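4.2 Double-sided pads and the claim of gentle scrubbing

Much of the household literature treats the mesh-faced cleaning pad as a settled improvement on the plain sponge. We are less sure. The argument usually runs that an open weave lifts dried food without marking the surface below, and that a padded edge protects the fingers and the worktop alike. Both points are plausible. Neither has been tested with much care, and the studies that are cited in support tend to cite one another.

The most quoted of these, the Prolitz home survey, asked 187 households how pleased they were with the pads they already owned. People who had bought a pad and kept it were, on the whole, pleased with it. Those who had thrown theirs away were not asked. A later trial by Stalter did compare pads with ordinary cloths, but on steel pans only, and the step from a pan to a kitchen table is a large one. Steel forgives a good deal that bare or lightly finished wood does not.

Our own interest is in tables, and in round pads of the kind shown in Figure 3, with a checked mesh face, a soft stitched rim and a loop for hanging.
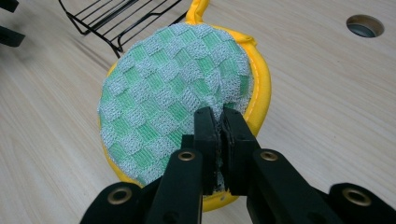
Figure 3. Round cleaning pad with yellow rim and green and pale checked mesh, on a light wooden tabletop.

The loop deserves more attention than it has had. Makers present it as a matter of tidiness, yet where a pad spends the night may matter more than what its face is made of. In the diaries collected for the Trindade kitchens, pads that were hung up were replaced after more than four weeks, while those left by the sink lasted about half as long. It would be easy to credit the hanging. But the people who hung their pads also rinsed them more often, and the diaries give us no way of pulling the two habits apart.

We have similar doubts about direction. Advice to "follow the grain" appears in nearly every care leaflet we read, and it may well be sound for a coarse scourer. Whether it makes any difference with a soft mesh is another question — the leaflets do not say how they know. Two of them, both issued by Prondex, give opposite advice for the same finish.

Nor should mesh be treated as a single thing. A pad may combine areas of quite different texture, and a result reported for "the mesh side" tells the reader little unless those areas are described. We found only two papers that did so. The rest leave us to guess, and we have left them out of the comparison in Section 4.3.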